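I put off the winter bedding until March this year, and then did all of it in one afternoon. The washing was easy. Folding took longer than I expected, mostly because I kept changing my mind about how things should fit on the closet shelf.

Sarita Khurana told me years ago to fold on the bed and keep the floor out of it, and I still do it that way. Thick, soft things get folded in thirds — in half they end up too wide for the shelf and hang over the front. 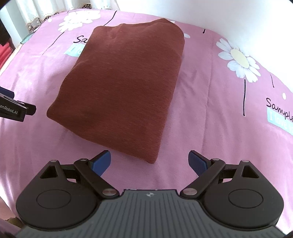 The shelf is 17 inches deep, so I measured one folded piece against it and went by that for the others. Corners don't have to be sharp. I used to redo them, and by the next morning they had slumped anyway.

Pillowcases went in the drawer. I still have to find a place for the big quilt, which doesn't fit anywhere and is on the chair for now.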